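Soap dishes, again

12 February 2021

I said in August that I would stop buying liquid hand soap, and I mostly have. The bars are cheaper and I like them better. The trouble is where to put them. The sink in our upstairs bathroom has a flat ledge with no dip in it, so a bar left there sits in its own puddle and goes soft on the bottom.

I have been using a yellow and white dish with slots in the tray. Before that I kept the soap in a shallow clear plastic container with nothing to let the water out. The pink bar I have now is from a shop in Runthorpe and it is a soft one, so the dish matters more than it did with the last brand.
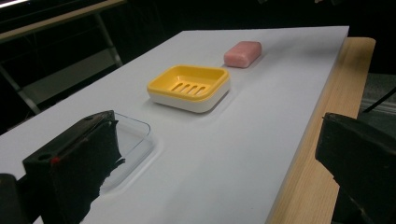
How often does a slotted dish need cleaning?
Once a week is enough for one bar and 2 people. Rinse it under hot water and push an old toothbrush through the slots.

Brian Urio wrote to me after my last post and said he cuts his bars in half and keeps one half dry in a drawer. I tried it. The cut side was rough for the first few days and then it was fine. I am going to keep doing it with the bigger bars.

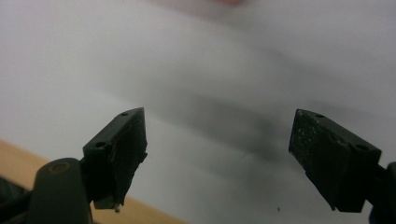

The other half goes in the clear container, with the lid off, on the shelf over the towels. I used to leave it in the wrapper, but the wrapper stuck to it. Next I want to try the plain white soap they sell in Stistwood, which Brian says is harder and lasts longer.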